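The dressing table has been declared dead several times, usually by people selling fitted wardrobes. It takes up floor that could hold something useful, and its drawers fill with hairgrips. Yet the queue at Dovside's September sale was mostly for these.

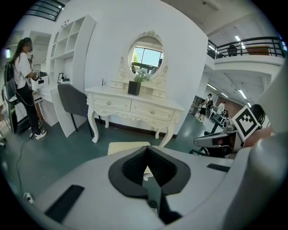 Does a white one with curly legs need a matching room?
Plain neighbours suit it better - a white desk, a grey chair, a few flowers by the mirror.

Elibariki Lyimo, who restores them at Herneck, charges 200 pounds for a new coat of paint and nothing for his views on glitter knobs.

Comments (3)
Nikov: Mine holds the post.
Rweyemamu: Hairgrips, yes. Seven drawers of them.
Dee: Where is Herneck?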